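Häufige Fragen zum Vormachen und Fernsteuern
Projekt Notier, Stand: 10. Juli 2022

Muss ich programmieren können?
Nein, wirklich nicht! Sie zeigen dem Arm die Aufgabe, so wie Sie sie einer neuen Kollegin zeigen würden, nur eben mit etwas mehr Geduld.

Führe ich den Arm mit der Hand oder aus der Ferne?
Beides geht. Am echten Arm in Wemthorpe nehmen Sie das Handgelenk und führen es (bitte sanft, er gibt von selbst nach). Wer von zu Hause mitmacht, steuert über unser Programm Akanda den Arm in der simulierten Küche.

Wie lange dauert eine Sitzung?
Planen Sie gut 30 Minuten ein, lieber ein bisschen mehr beim ersten Mal. Eine einzelne Vorführung darf höchstens 48 Sekunden lang sein, danach endet die Aufzeichnung.

Was mache ich, wenn mir etwas herunterfällt?
Ach, das passiert uns allen. Drücken Sie auf »Verwerfen« und fangen Sie in Ruhe neu an. Tanvir Siddiqui sammelt besonders schöne Missgeschicke übrigens gern, schicken Sie ihm also ruhig eine Nachricht.

Wie fasse ich Schüsseln am besten?
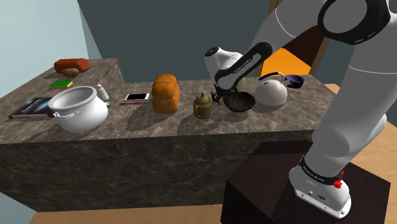
Am Rand, von oben, und dann erst ein kleines Stück anheben, bevor es seitwärts weitergeht. Fahren Sie langsam an hohen Gegenständen vorbei und lassen Sie sich Zeit, denn ein gemächlicher, gleichmäßiger Weg hilft uns beim Lernen viel mehr als ein flotter mit Rucklern.

An wen wende ich mich bei Verbindungsproblemen?
An Tahsin Wanigasekara, am liebsten über das Formular unter »Hilfe«.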